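Progress report, Jul 25, 2025
Plomley Pantry Project

Dry goods sorting is on schedule. We have checked 1,177 items so far and pulled 79 for damaged seams or missing labels. Bagged goods and snack pouches now go into clear plastic bins, so staff can read the packaging without unpacking a shelf. The Schumacher grant paid for 50 bins. Labels in Chinese still need English shelf cards, and we expect to finish those in September.
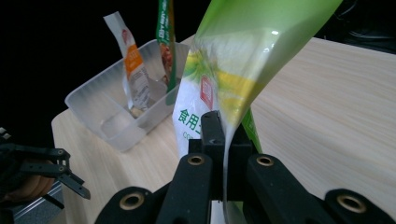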